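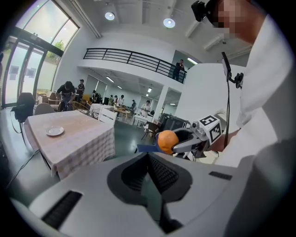

Figure 3. An orange held in a hand-held gripper, in the daylit hall, with a table laid in a pink-and-white checked cloth.

4.2 Fruit and the shared table

Of all the foods that came up in our conversations at Clundilen, oranges were the ones people had the most to say about, and we have let them take up a little more room here than we first planned. Over 18 lunches we kept notes on what was picked up, passed along, peeled or quietly put back, and 39 diners were kind enough to talk with us afterward. Many of them spoke of the orange as something for sharing – you open it, and before long your neighbor has a piece. Apples, by contrast, tended to go home in coat pockets.

The setting seems to matter too. Trí Lâm's earlier notes from Urcombe describe long bare tables where fruit was eaten quickly, if at all, while our diners at the smaller tables with cloths stayed on for about 18 minutes after the plates were cleared. Thoa Mai reads this as an effect of the cloth itself. We are a bit more cautious, as the smaller tables also stood nearer the windows, and on a bright Thursday everyone wanted those seats.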